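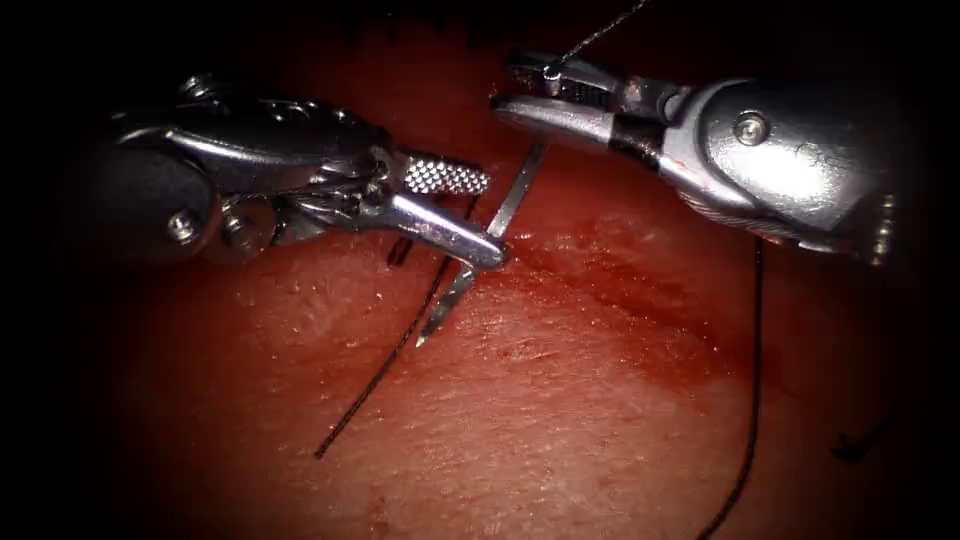
Section 4. Setting Up the Tissue and Closing a Practice Cut

Read this section before you open a new pack. The Brernau leaflet says the tissue is ready to use straight from the tray. We have our doubts, and the steps below assume it needs some work first.

4.1 Preparing the surface

1. Lay the tissue flat or over a gentle curve. Press lightly along the sides. If it slides, fix it again before you cut anything.

2. Wipe off pooled liquid with a damp gauze pad. Leave the surface moist. The leaflet promises 2 hours before drying starts, but don't count on it. Check by touch between stitches.

3. Aim the light at the middle of the tissue and let the corners go dark. Brighter is supposed to be better. On a moist surface, too much light mostly gives you a white patch where you wanted to see thread.

4. Make one straight cut. Stop if the edges tear, and start again on a fresh area.

Caution: Treat every needle as sharp, including the ones sold as blunted for training.

4.2 Placing the first stitch

5. Open the jaws slightly and bring the tips in just above the cut before touching anything. Shadows make the surface look farther away than it is.

6. Start at one end of the cut. Take the needle through one side, then the other, at matching depth. Guide marks printed on the surface may help a beginner, though we have seen plenty of crooked rows sewn along them.

7. Draw the thread through slowly and leave the first loop slack until you have looked at both edges. With the needle laid down on the tissue, a loose stitch across the top of the cut should be easy to check: find the loop, find the short strands to each side, and see how much of the groove is still open farther along.
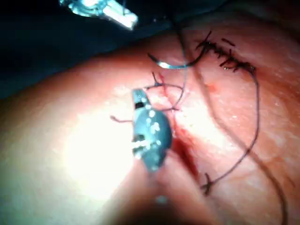

8. Tighten until the edges meet. If they bunch or turn pale, back off. A tight stitch is often mistaken for a good one.

9. Trim the ends and pick up the cut pieces. Old thread left on the surface is easily grabbed along with the new.

Note: The maker rates one sheet for 26 closures. Kanokwan Boonyarit, who wrote the first version of this section, advised throwing a sheet out when the stitches begin pulling through, whatever the number. Do the same.

4.3 Putting things away

10. Account for the needle before you move the tissue. Put it in the sharps container and close the lid.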